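I learned to fish on the reservoir outside Kustow, and I still think a kid's first fishing trip should last no more than an hour. Less, if it's cold. I love this sport so much that I want people to do less of it at the start! My town wants 1000 new junior licenses by March, and I'm all for it, but the plan is a full-day outing at Eten, with 11 hours on the bank. Eleven! I can barely manage that myself, and I bring soup.

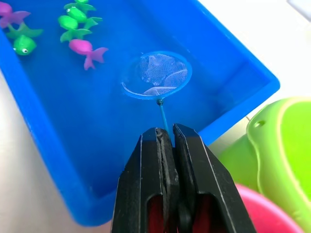
Patience is a thing you grow into, and most of us grew into it by playing first. I spent whole afternoons with a bucket and a bent spoon, pulling up leaves and calling them trout. Pink and green plastic fish in a blue tray, with a little net close by, will do the same job on a kitchen table. A four-year-old gets to chase, scoop, drop and shout, and shouting is allowed because there's nothing to scare away.

Then comes the pond, and please let it be a small one. Yensuk has a lovely one with a low bank and perch that will bite at almost anything. Go after breakfast, catch one or two, look at them properly – the stripes are wonderful up close – and go home while everyone still wants to stay. 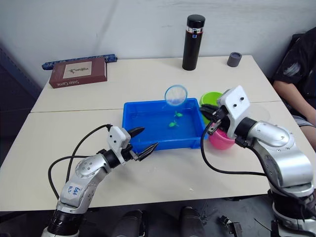

Runitance wrote to me after my last column to say that short trips teach kids to quit, and that the long dull middle of the day is where you learn to read the water. I agree about the middle of the day. I just think it can wait until they're 11 or so.

Comments (2)

pondside69: My daughter is 14 now and still talks about her first perch. We stayed forty minutes.

Eten bank regular: Come to the full day anyway, you can leave at lunch. Bring the soup.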